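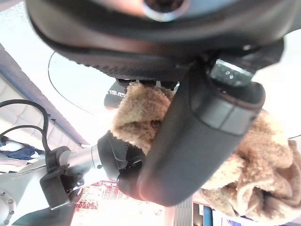

Workshop tips: storing and repairing convention props

Foam armor and prop weapons fail in storage more often than on the show floor. The notes below apply to EVA foam, thermoplastic sheet and printed parts.

Cleaning. Wipe painted surfaces with a barely damp cloth and a drop of dish soap. Alcohol lifts most acrylic paint. Test any cleaner on an inside edge first.

Storage. Keep foam flat or on a padded form, away from radiators and attic heat. Do not stack helmets. Put acid-free tissue between glossy pieces — clear coat can bond to clear coat under light pressure, even after a full cure.

Seams. Open the joint fully and scrape off the old adhesive before regluing. Apply contact cement to both faces in thin coats, wait until it is dry to the touch, then press from the center outward. Ventilate the room and keep pilot lights off.

Sanding. Printed parts: fill the layer lines, let the filler harden, then wet sand up to 2,000 grit if a mirror finish is wanted. For matte paint, stop much earlier.

Straps. Replace elastic that no longer returns to length. Sew it to a webbing tab and glue the tab to the foam. Elastic glued directly to foam tears out.

Travel. Pack a repair kit with 2 spare buckles, contact cement in its original can if the carrier allows it, and cotton swabs. Label each case with the costume name and the part it holds.

Kamil Tichý
Updated June 19, 2022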